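How Robots Changed the Work at a Laundry

Explainers / Machines and Jobs / Reading level: ages 9 to 12

Words to know
Automation: using a machine to do a task that a person used to do.
Shift: the block of hours a person works.
Sensor: a part that measures something, such as light or pressure.
Joint: a place where two parts meet and can bend.

The laundry at Skendonside washes sheets, towels, bath mats and small rugs for hotels. Trucks arrive at 5 a.m. On a busy day the building handles over 3,000 pieces.

Washing has been automated for a long time. A computer sets the water level, the heat and the amount of soap. Folding sheets is automated too. A sheet is a flat rectangle, and a machine can fold the same rectangle all day.

Mats and rugs are harder. They come in many sizes, and some are thick. A pile of them never has the same shape twice. Until last September, people sorted every one by hand.

What the robots do

The laundry now uses robots with two arms for part of the sorting. The model is called the Grevel. Each robot picks up a mat, lays it flat and moves it to the correct stack.

A robot hand is built from the same basic parts as a simple machine. Motors supply the force. Joints let the fingers bend. Soft pads on the fingertips add friction, the force that keeps one surface from sliding over another. Without friction, a mat would slip out of the grip.

Cloth is a difficult material for a robot. A box keeps its shape when it is lifted, but cloth sags and folds. The robot has to measure again after each move and correct its plan. A person does this without thinking about it. For this reason the robots are slower than people. One robot sorts 136 mats in an hour. An experienced worker can sort more.

What changed for the workers

Refilwe Tshabalala sorted mats for six years. A wet mat is heavy, and she lifted hundreds in a shift. Her shoulders were sore most evenings. Now she is a cell operator. A cell is the area where a robot works. She starts the robot, checks its stacks and stops it when a mat is caught.

To learn the job, she took a course that lasted four weeks.
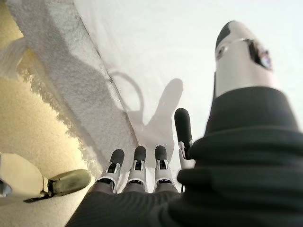
The course covered safety first. Operators learn where the stop buttons are and how far an arm can reach. After that they learn to read error codes and to replace worn fingertip pads.

Not every change was welcome. The sorting room used to have nine people on the early shift, and now it has five. The other four moved to packing or delivery. Awuor Kinyua, who moved to packing, says the new job is easier on her back but she misses talking with her old team. Operators also spend more time looking at screens.

Some tasks stayed with people. Workers still check for stains, mend torn edges and decide when a rug is too worn to send back to a hotel.

Try it yourself

Put on a pair of thick gloves. Pick up a dish towel from a pile and lay it flat, using only your thumb and two fingers on each hand. Count how many times you have to let go and grip again.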